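Handset radio evaluation: notebook entry
October 2023
Bench 5, Fladow laboratory

Purpose. To establish whether the Peline handset holds a data connection as steadily with the Aasen modem as it did with the part fitted to the first samples. The work was requested by the product group at Nammont, and the results are to be read alongside the earlier battery report.

Two handsets were used, both with the release software. Each was charged fully, restarted and left idle for 30 minutes before the first run. Background updates were switched off. The SIM cards were exchanged between handsets after the second run, so that a fault in either card would show itself.

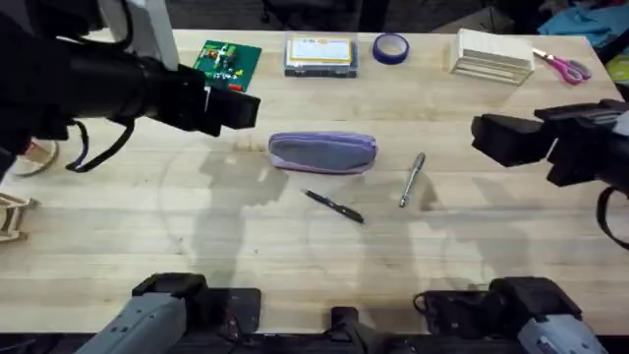 The first run was carried out on the 800 MHz band with the signal level lowered in steps. Both handsets kept the connection down to the fifth step. At the sixth, the handset with the Aasen modem dropped to the slower network and took 18 seconds to return once the level was restored. The older sample returned sooner, though the exact time was lost owing to a logging error on our side. This run is to be repeated before any figure is quoted outside the laboratory.

The second run, with the cards exchanged, gave the same pattern. The card is therefore ruled out as the cause.

Heat was checked by hand probe at the rear cover, next to the camera. No reading went above the limit set in the test plan. The cover of the newer handset fits tightly and should be removed with the plastic tool only; one clip has already been marked.
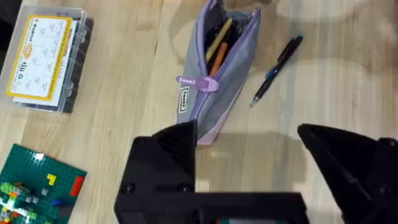

Tabletop with storage box and grey pencil case.

Voice calls were placed during a large download. Speech remained clear on both handsets. On the newer one the download paused when the call began and did not resume until the screen was unlocked. It is not yet known whether this comes from the modem or from the power-saving settings, and the question has been passed to the software group with the logs attached. 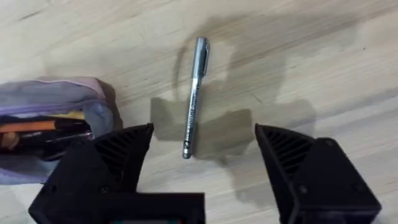 Colleagues repeating the call test should note the screen state at the start and end of each call, as the present log does not record it.

Outstanding:
Repeat of the first run with logging confirmed beforehand.
Call test with power saving disabled.
Replacement rear cover to be requested from Nammont.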